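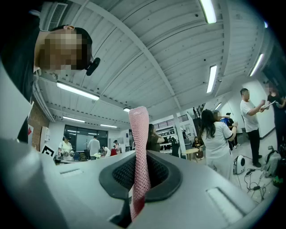

The Clakura is a crank-height cutting table for fabric, paper, vinyl and light upholstery work. It is sold with a two-piece top, a steel frame and a hand crank that fits on either end. Most tables people cut on at home were made for eating at, and they are too low for an hour of standing work. You end up leaning over, the way the person in dark clothing is in the upper left corner of the photo, and your lower back takes the load. The Clakura raises the work to you. Set it at hip height for cutting and drop it down to chair height for pinning or hand sewing.

Price: $571
Availability: In stock, ships in two cartons
Color: White top, charcoal frame

Overview

The frame is welded square tube with a cross brace under the top. The crank turns a screw inside each pair of legs, and the two sides are linked by a shaft so they go up together. There is no motor and nothing to plug in. It takes a little effort to raise the table with a full bolt of canvas on it, so we suggest moving heavy material off before changing the height. Coming down is easy at any load the table is rated for.

The top is laminate over particleboard with a hard plastic edge. It is smooth enough that silk and rayon don't snag, and the corners are rounded. Do not cut on it directly. A rotary blade will mark it. Use a self-healing mat, or order the fitted mat listed under Accessories.

Both halves of the top lock together underneath with cam latches. When they are latched the seam is flush. If you can feel a ridge after assembly, loosen the bracket screws on one side, press the halves down on the frame, and tighten again.

Specifications

Top length: 70 inches
Top width: 47 inches
Height adjustment: hand crank, continuous
Frame: powder-coated steel
Top: white laminate, rounded corners
Feet: adjustable levelers (locking casters optional)
Storage: one wire shelf below the top
Assembly: required, two people

What's in the cartons

Carton A holds the two top halves, the cam latches and the edge stops. Carton B holds the legs, side rails, cross brace, linking shaft, crank, shelf, levelers and hardware bag. The instructions and hex keys are in Carton B, so open that one first. The cartons sometimes arrive a day apart.

Assembly

Plan on about 6 feet of clear floor on the long side so you can turn the frame over. Build it upside down on a rug or on the flattened carton. Leave all of the bolts finger tight until the cross brace is in, then square the frame and tighten everything.

Fit the linking shaft last. Both leg screws have to be at the bottom of their travel before the shaft goes in. If one side is higher than the other, the table will stay out of level by that amount no matter where you crank it. This is the most common call we get. To fix it, slide the shaft out, run each side down until it stops, and put the shaft back.

Choosing a working height

Stand straight in the shoes you normally work in and bend your elbows. For cutting with shears, the top should sit a hand's width or so below your elbow. Rotary cutting goes better a little lower, where you can put some weight on the blade. Pattern drafting is more comfortable a little higher. There is a printed scale on the left front leg. Write your settings on masking tape next to it if two people share the table.

Accessories (sold separately)

Flirnumel fitted cutting mat. Covers the full top in one piece, with a grid in inches on one side and centimeters on the other. Store it flat. A mat left rolled up in a hot car will not lie down again.

Locking casters. These replace the levelers and raise the lowest setting slightly. Lock all of them before cutting.

Charpentier roll bar. Bolts to either short end and holds one bolt of fabric or a roll of pattern paper. The bar lifts out for loading.

Replacement edge stops. Sold in pairs.

Care

Wipe the top with a damp cloth and dish soap. Chalk and washable marker come off with water. For adhesive residue from vinyl, use a small amount of rubbing alcohol and dry the surface right away. Do not use acetone near the edge strip. Keep irons off the laminate; if you press at the table, put down a wool mat and let it cool before you move it.

Once a year, run the table all the way up and wipe the screws with a dry rag. Put a thin film of white grease on the threads and crank it down and up again.

Questions about this table

Can I leave one half of the top off? No. The latches are part of what keeps the frame square.

Does it fold? It does not. If you need a table that goes in a closet, look at the Vimer drop-leaf, which has a narrower center section and fixed legs.

Will it hold a sewing machine? A home machine is fine. An industrial head needs its own stand.

Can the crank be removed? Yes, it pulls straight off. Many people hang it on the hook under the shelf so it doesn't catch on clothing.

Shipping and returns

Orders ship by ground freight to addresses in the lower 48 states. Orders placed in the second half of December go out after the holiday shutdown. Unassembled tables can be returned in the original cartons. Check the top halves for corner damage before you throw the packing away, and send us pictures if you find any. We replace damaged halves one at a time.

For parts or help with assembly, ask for Ekow Ackah in customer service and have your order number ready.

Page updated October 28, 2018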